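I went in wanting to be annoyed. A friend had signed us up for the open day at Girden, the lab out past the rail yard that trains robot arms to do shop and stockroom jobs, and I figured I'd get a dancing robot, a free pen and a speech about the future. I did get the pen.

The thing I keep thinking about, though, is a plain white table where a person was bagging groceries. Well, bottles. Gloves on, a controller strapped to each hand, a barcode scanner in the left one, a blue plastic bag laid flat in the middle and a little blue basket off to the side. Every move the hands make gets recorded, and the recordings are what the robot learns from later. There were 12 of us in my group and I think most of us had walked right past it to get to the big arm by the window (the one they call Moradi, which mostly waved). 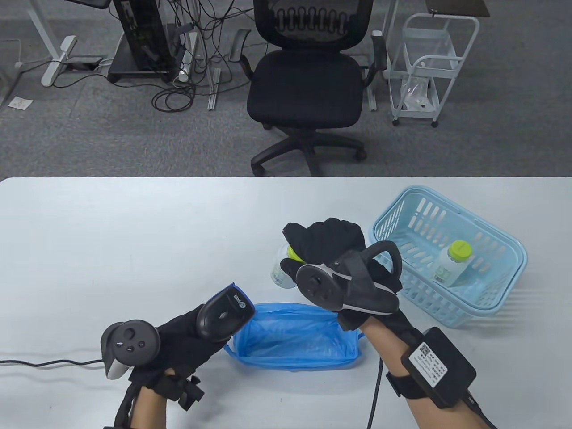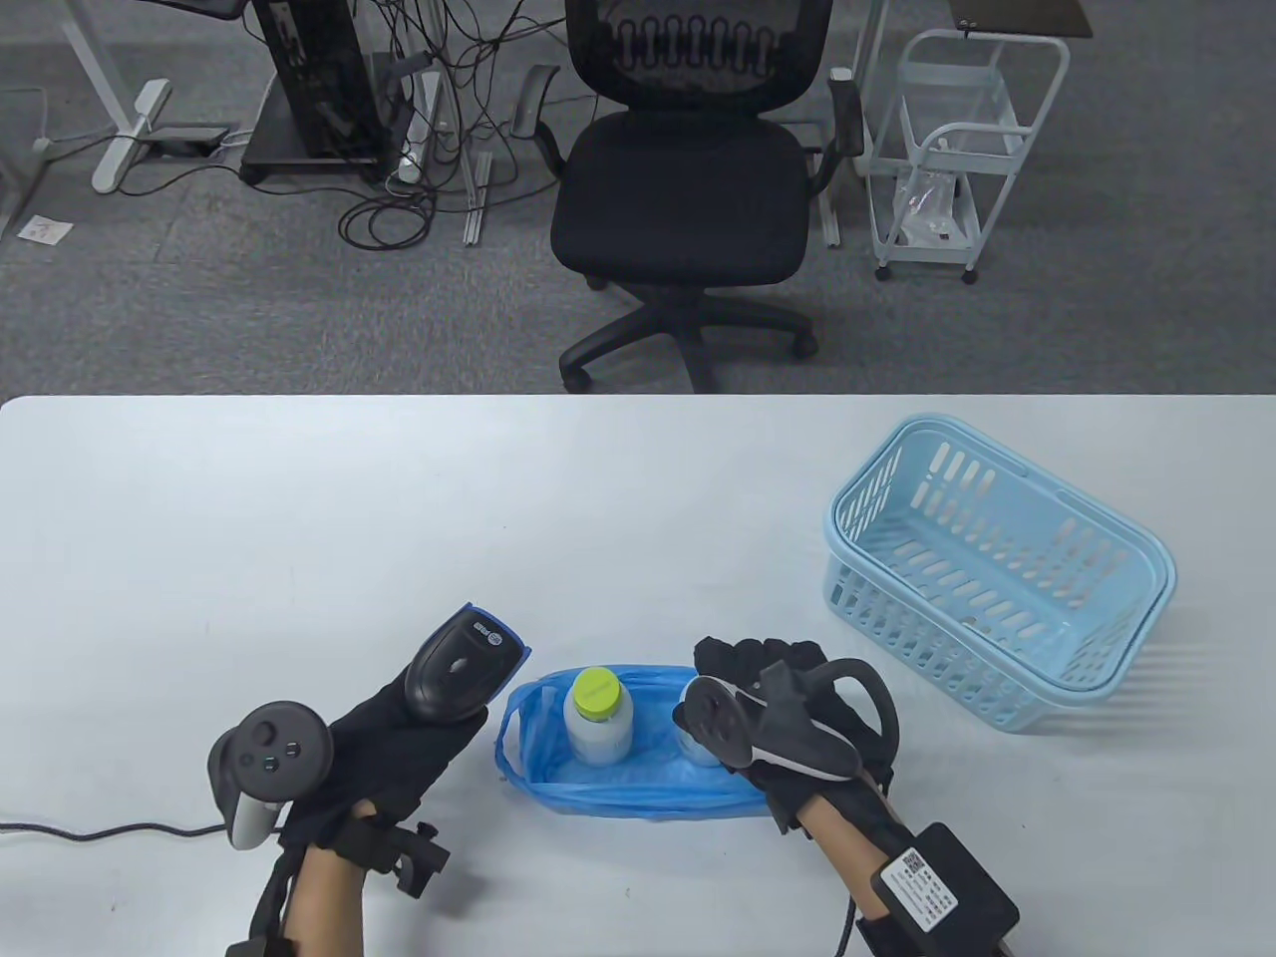
Bottles with yellow-green caps, a blue bag and a scanner at the bagging table.

Ratree Nakpan was running the tour for that half of the room, and she was great - no slides, no slogans, just "ask me stuff." So I asked how long a shift at the table is. Two hours, she said, then a break, and then somebody else takes over. I asked if it gets boring. She said of course it gets boring, it's bagging! And then she talked for a good while about how hard it is to get people to do it the way they'd do it at a real counter, and not slow and careful like they're carrying eggs to the queen.

I worked a register for eight months when I was in school, so I have feelings about this. Scanning and bagging is the job everybody says a machine should have taken already. Then you look at how it's being taught to one, and it's a person with gear strapped on both wrists and cables running off the table, picking up a small bottle again and again. All that skill my old manager called "unskilled" has to come from somebody's hands first.

Which brings me to my gripe. The flyer for the day said the robots "teach themselves." The sign by the door said it too, with a big cartoon brain on it. I don't think anyone at Girden meant to fib, and Ratree sure didn't talk that way, but come on. Put the table on the flyer! Put the people who do the shifts on it, with their names if they're okay with that. Karkia, the software they use to sort the recordings, got its own poster. The hands didn't.

I'm not against any of this, by the way. I'd have loved a robot to do the last hour of my Saturday-type shifts, when my feet were gone and the line went back to the freezers. I just want to hear how the baggers get paid, and whether they see another dime once the robot is out in stores. I asked that one too. Ratree said it was a fair question and that she'd pass it up, and she wrote it down in front of me, so I'm going to email in April and see where it got to.

They're doing another open day in the fall. If you go, skip Moradi for a bit and go stand by the bagging table.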